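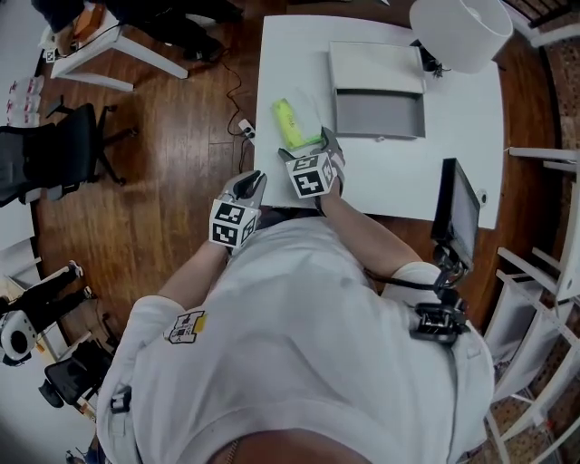 Right-hand gripper on the table, yellow-green item just ahead of it. Taken from head height.

Hand-held grippers: tracking drops out whenever we get near the box
Asked by bent_bracket, 19 August 2018, in Student Projects

I'm on the summer robotics project at Bolum and our group has the "put a thing in a box, take a thing out of a box" task, so you can tell who was late to the sign-up sheet. We hold a gripper in each hand, do the job as a human would, and the tracking is meant to work out where the grippers went from the black-and-white marker cubes on top. Later on a robot arm is supposed to learn from it. The arm is at the Lachance building and I have not been allowed to meet it.

Over a bare table the tracking is lovely. As soon as the right hand goes over to the box, the path of that gripper jumps sideways by the width of a hand, wanders off, and then comes back as if nothing had been said. The left one behaves. We have 2,933 takes on the drive and nearly all of the box ones do this somewhere.
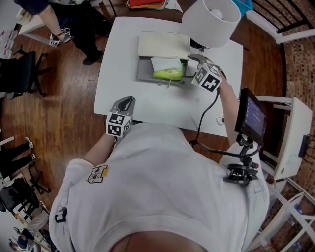

Same table, right gripper beside the box, lime-green packet and something white (tissue or paper) inside.

What we've tried so far:

Printing the markers again. They were fine before and they are fine now.

Going slower. This gives us the same jump, but in more detail.

Swapping which cube is on which gripper. The fault stayed with the right hand, and I got a look from the person whose labels I'd just made wrong.

Restarting the Nilta software. Everyone does it, nobody believes in it.

We have 4 weeks left and I'd like to spend less than all of them on this. Is it the lighting, the markers, or me?

spare_grommet
Reply

lighting

old_lab_coat
Reply, marked helpful by the poster

I helped run the Jindov student build for a couple of years and have seen this more times than I'd like. It could be lighting, but I'd look at the angle of the cube first. When you reach into a box you tip your wrist, and the cube tips with it. The tracker is left with one face seen at a slant and another squashed to a sliver. A flat square marker at a steep slant has two poses that look nearly the same from the camera's side, and the software picks one. Then it changes its mind, and there's your sideways jump.

Your left hand behaves because it isn't doing anything difficult. Make it do the packing for a few takes and see whether it learns bad manners as well.

To check, plot the angle of the cube to the head view against the time of each jump. If the two line up, stop reprinting things. Turn the box so that you can reach in with a straighter wrist, and in the software ask for at least 2 faces before it trusts a pose. You'll lose a few frames. You can fill a short gap, but you can't do much with a confident wrong answer.

Also look at what's tugging on the gripper. If anything is attached to it, you may be twisting your wrist to keep it out of the way without noticing.

bent_bracket
Follow-up from the poster
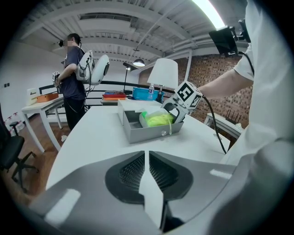 Cables get no respect in our group, and that includes from me, so the last bit of that answer stung. I had assumed the wrist angle was my personal style. Then I went through the views from the grippers themselves, where you get to watch your own hands from the other hand, and there's the black cable coming out of the back of the right gripper and running down over the table towards the right edge. I do hold my arm oddly to stay off it. There's also the clear bag on the packet, with its loose end hanging over the front of the box, and I suspect I've been steering round that too.

Plotted the angles as suggested. The jumps bunch up just where you said they would. I checked 12 takes by hand before I let myself be pleased, then asked someone else to check them in case I was being pleased too early. Left hand did the packing for a bit and was every bit as bad. Oddly comforting.

We've turned the box and taped the cable up along the sleeve. The two-face setting was in a menu called "Other".

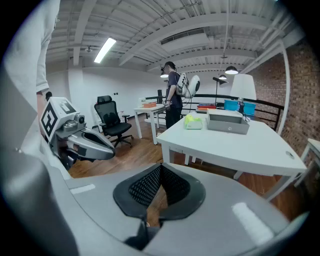
Packet and box on the desk, seen from one of the grippers.

quarter_turn_kev
Reply

Bit off topic, but do some takes with a different thing to pack as well. Ours in March were all done with one bag of rice and the model got extremely good at that bag of rice. Shown a tin it just stood there.

Don't bin the old takes either. If the raw video is still there you can run it through again with the stricter setting and a fair lot may come back. Leave it going overnight and label the new folder something better than "new". We ended up with "new", "new2" and "newest_old", and marks were deducted.

spare_grommet
Reply

still think lighting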